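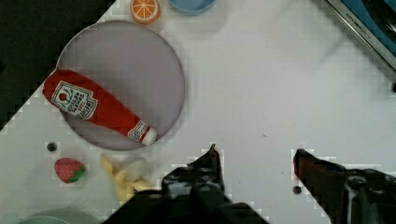 Ketchup for lunch at the play kitchen table, with a strawberry on the side.

Play kitchen helper wanted, part-time, at Karkitz

Karkitz is a small indoor playroom for children under seven and the grown-ups who bring them. We have a reading nook, a block corner and a dress-up rail, but if you ask the children what we are, most of them will tell you we're a restaurant. The play kitchen is where they head as soon as their shoes are off, and on a rainy morning there can be a line for the stove. We've reached the point where the kitchen needs a person of its own, and we're hoping that person might be reading this!

The job is 4 mornings a week, from the end of August through December to begin with, and we would love to carry on into the new year if it suits both sides. You'd come in before we open, set the tables with plates and bowls, put the food out where small hands can find it, and then spend the morning more or less in the kitchen. Sometimes that means being a customer. You'll be served a great many meals, some of them very odd (an orange slice and a whole bottle of plush ketchup is a perfectly respectable breakfast with us), and you'll need to eat them with good manners and ask what's for dessert. Other mornings the children want you well out of it, and then you sit close by, keep an eye on who has been waiting for the red plate since ten o'clock, and help with the sort of talk that gets two cooks working at one stove.

Then comes the tidying, and I should be plain that there is a lot of it. At the last count we owned 287 pieces of pretend food and dishes, and by noon they are in the block corner, under the couch and inside people's coats. Everything gets gathered up, wiped or put aside for washing, and sorted back into its tub. Soft toys go through the machine on Fridays. Hard fruit and vegetables get warm soapy water and a towel. Plates and bowls are stacked by size on the low shelf so the children can reach them without help. We like to have the children join in with this, and many of them are better at it than we are – the little ones especially will carry a strawberry across the room with enormous care if you tell them where it lives.

You would also look after our Fistby bags, the take-home sets we lend to families for a week at a time. Each one holds a plate, a bowl, a few foods and a card with ideas for playing at home. When a bag comes back you check it against its card, clean what's inside, replace anything missing and pack it for the next family. We have 48 bags going in and out, so a person who enjoys a checklist will be very happy here.

Who we're looking for

Someone kind and steady who likes being around young children and doesn't mind the floor. You don't need a teaching certificate. Experience with children of any sort counts, and that includes raising your own, babysitting, camp work or helping with a big family of cousins. You should be able to lift a full toy tub, stay cheerful in a noisy room and sew on a loose label or close a split seam (we can show you how if you've never held a needle). A second language is welcome, as several of our families speak Italian or Spanish at home. You must be at least 18, and we'll need a background check and two references before your first day.

Hours and pay

Monday through Thursday, 8:30 to 12:30. We pay by the hour, every two weeks, and your set-up and tidying time is paid just like the rest. Training is paid too, and takes place over two mornings in August alongside one of our regular staff. Coffee is free and the parking lot behind the Morelli Building is open to staff.

How to apply

Please write us a letter. It can be short, and it doesn't have to be fancy, but do tell us a little about yourself, the children you've spent time with, and something you liked to play when you were small. Add a phone number and the best time to call. You can leave it at the front desk or mail it to Giorgia Zuccaro, Karkitz Playroom, Morelli Building, Notby Street entrance. A résumé is fine to include but we won't hold it against you if there isn't one.

We'll be inviting 6 people to spend an hour with us on a normal morning in July, so you can see the room when it's busy and ask us anything you like. Wear something comfortable, and come hungry.

Posted June 26, 2018. Letters are welcome until the position is filled.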